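# Questions people keep asking me about Carkedness

I direct the fall play at our school, and every October my inbox fills up with the same handful of questions. So I'm putting the answers in one place!

**What is Carkedness, anyway?**

It's a one-act comedy by Godelieve Cuypers, set in a repair shop where the only thing anybody brings in is broken clocks. It runs 77 minutes with no intermission, so please use the restroom first (I mean this kindly, I've sat next to you people).

**Is it OK for little kids?**

Mostly, yes. There's one loud bang near the end and a fairly gloomy speech about an uncle. My own kid sat through it at seven and only asked to leave once, and that was for a snack.

**Do I need experience to audition?**

Nope. You need to read one page out loud and stay for the group games afterward. Last year our lead had never been on a stage before, and she was wonderful. If you get the giggles, start over. I've let people start over four times.

**How much time does it take?**

Rehearsals run from 3:15 to 5:30 after school, three afternoons a week, and then every afternoon in tech week. I try really hard to end on time. If you play a sport, come talk to me before auditions and bring your schedule, because I can usually work around a few games but I can't work around all of them.

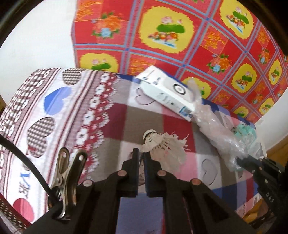
I also get asked whether missing one rehearsal is a disaster. It's fine, just text the stage manager before lunch. Missing three without a word means I give your lines to somebody else.

**What does the money go to?**

Our whole budget is 2,000 dollars. The rights took 300 of that, lumber and paint eat up a big chunk, and the rest goes to costumes, programs and the pizza on closing night. De Smet, the hardware store on the corner, gives us a discount on paint if we don't mind odd colors. We don't mind! The shop walls are mustard this year.

**How do I get tickets?**

At the door or from any cast member. We hold back 50 seats each night for walk-ups, and the doors open at 6:30.

**Who is Wastska?**

The clockmaker's rival. You say it "VAST-ska," and her assistant is Serar, rhymes with "guitar." Godelieve told me so herself over the phone, so I'm sorry to everyone who learned it my way first.

**Can I film my kid?**

Not during the show, please. Come to the second dress rehearsal and film as much as you like, from the back three rows.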